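About Haruna

We're a small robot care shop in Arnunside, and we love this work! Haruna looks after one kind of cell, the Pruvska pick-and-place, and we've been inside 300 of them (grease, belts, wrist cables, the lot).

Every repair starts in simulation. We load your cell's settings, put a tennis ball on a wood tabletop and tune the wrist camera and the grip until we're happy. Then we go to the real arm and re-zero all the joints.
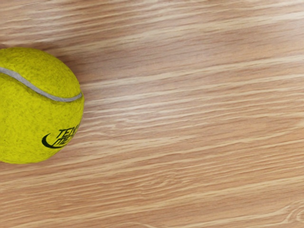

Olanrewaju Garba would add that the re-zeroing should come first, before anyone touches the settings, and on older arms we now do it that way.

Obinna Ogbonna runs the bench, open from 8 each morning. Bring your fault log!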